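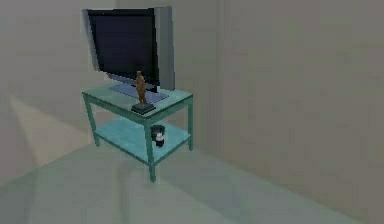
**ENTERTAINMENT / TELEVISION**

# Pereyra Renews Celebrity Guessing Show "Who Said It?" for a Second Season

ZURNCOMBE, December. Pereyra has ordered a second season of "Who Said It?", the weekly panel show in which well-known guests try to match pieces of old celebrity gossip to the people who started them. The new season is produced by Widard, the company behind the first, and will have 12 episodes.

The show airs on Thursday nights and streams on the Pereyra app the next morning. Each episode of the new season will run an hour, up from the half hour given to the first. Pereyra said viewers had asked for longer rounds and more time with the guests.

In each episode, two teams hear a rumor that once made the rounds in magazines, on talk shows or online. They are given a list of possible sources and have to pick the right one. In the final round, one guest tells a story from his or her own career, and the other team has to decide if it happened. Every rumor used in the main rounds has already been public for years, and the person it concerned has agreed to have it read on the air.

"People remember the rumor and forget where it came from," Widard said in a statement. "The guests are the same way. Some of them have been asked about one story in every interview for ten years and still can't say who told it first. We had more of those than we could fit in the first season, so we are glad to have the extra time."

## What's new this season

The longer running time makes room for a new round called "On the Record." A guest sits with an old interview of his or her own and is asked to finish the quotes. The other team can challenge any answer. Points are doubled if the guest gets a quote wrong and the challenge is correct.

Also new is a question from home. Viewers can send in a rumor they would like to hear settled, using a form on the Pereyra app. The show received 1,092 suggestions by mail and email during the first season without asking for any. One suggestion will be used in each episode, after it has been checked and cleared in the same way as the others.

The scoring has been simplified. Teams now earn one point for a correct answer and lose nothing for a wrong one. The tiebreaker, in which captains wrote down a year and the closest answer won, has been replaced with a single spoken question.

Episodes will be filmed at Tandodari Studios in Zurncombe, in front of a live audience. The first season was filmed without one.
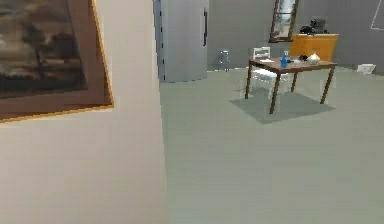 *Wall with a framed landscape painting and a light-gray refrigerator.*

## Guests and host

The guest list will be announced in two parts, the first of them a week before the premiere. Pereyra confirmed that the host and both team captains from the first season have signed on to return. The guests will come from film, comedy, music and daytime television. Several first-season guests will be back, including some who have asked for a rematch.

## Audience tickets

Tickets to the filmings are free and will be offered through the Tandodari Studios box office. A total of 1,000 seats are available across the season. Each household may request up to 2 tickets. Doors open at 5 p.m., and filming starts at 7 p.m. Audience members must be 18 or older and should plan to stay until the end. Phones are collected at the door and returned after filming.

A ticket does not guarantee a seat. Seating is first come, first served, and a standby line will open outside the main entrance on each filming day.

## Where to watch the first season

All episodes of the first season are on the Pereyra app with captions in English and Spanish. A special with unused rounds will be added before the new season starts.

## About Widard

Widard is an independent producer of panel, quiz and talk programs for television and streaming. Its offices are in Zurncombe.

## About Pereyra

Pereyra is a general entertainment channel and streaming service carrying comedy, game shows and celebrity interviews.

**Media contact:** Pereyra Press Office, Zurncombe. Screeners and episode stills are available to accredited press on request.

###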